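An afternoon with the Trisard humanoid

I got to the Dwivedi building twenty minutes early on Wednesday because I was afraid of missing the start, and then sat in the parking lot eating a granola bar. I have wanted to see one of these cells up close for years. Our club has been to bottling lines, a bakery and a foundry, but this was the first visit where the machine had legs!

The lab is on the second floor above Tiltance, the people who do office fit-outs, and it is a lot smaller than I had pictured. There were 5 of us in the group, which they said was the limit for that room. We put our bags in the hallway, silenced our phones and got a short safety talk. Stay on the door side of the tape when you're told to, don't step over cables, and if anybody says "stop," everybody stops talking too.

What they do there is teach a two-armed humanoid to put a meeting room back in order, mostly moving chairs. I expected to be watching chairs all afternoon, but most of the visit was about how the cell is kept running, and I liked that even better.

The day starts at 8 with what they call the cold check. With the power off, one technician moves each arm joint slowly by hand through its range, feeling for anything gritty or notchy. The other goes over the cables from the plug end to the robot with a flashlight. They showed us a retired cable with the jacket worn through in one spot, where it had been rubbing on a bracket for weeks before it began dropping the connection at random. It took them two days to find. Now every cable gets a dated tag when it goes in, and they replace it at 800 hours whether it looks bad or not.

Next come the grippers. The finger pads wear faster than anything else on the machine, and chair backs are hard on them. We passed a worn pad around beside a new one, and you could feel the difference with your thumb right away – the old one was as slick as a bar of soap. Changing a set takes 5 minutes, plus a calibration afterward where the gripper closes on a steel block of known width and the software compares what it measured with what it should have measured. If the numbers drift, they look for dirt in the finger slides before they touch any settings. I asked what they clean with, hoping for something exotic. Isopropyl alcohol and a toothbrush.

The logbook was my favorite part (I know, I know). It's a real paper binder, and the last entry was number 493. Every fault gets a line with the symptom, the first guess and the real cause, and they leave the wrong guesses in. I flipped through a dozen pages and the first guess was usually software and the cause was usually a connector.

After the coffee break we got to the chair work itself. A rolling chair is a nasty thing to hand a robot. The casters swivel whichever way they like, the back flexes, and the weight shifts as soon as you tip it. They set a grip width for each kind of chair and then tune how hard the arms are allowed to pull, beginning low and going up in small steps.

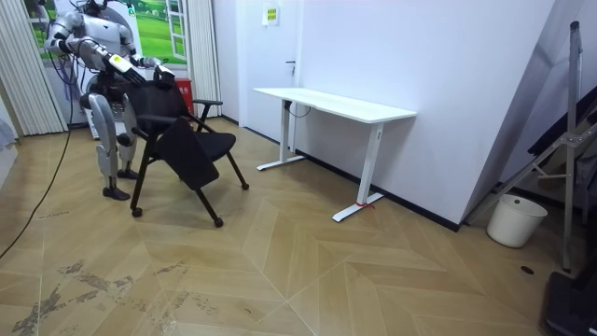 Both grippers on the top of the backrest, with the chair tipped back toward the robot.

We asked a lot of questions at this point and they were very patient. The one I keep thinking about was on balance. When the arms pull on something heavy the whole body has to answer for it, so the force limits for the arms and the settings for the legs get saved together as one file. Someone once loaded a new arm file with an old leg file, and that is entry 212 in the binder if you ever visit.

We ran over by half an hour and no one seemed to mind. Parking is free behind the building, but take the Irkden Street entrance, as the front lot fills up by noon. Wear flat shoes. Next month is the elevator repair shop, and there are still places on the list.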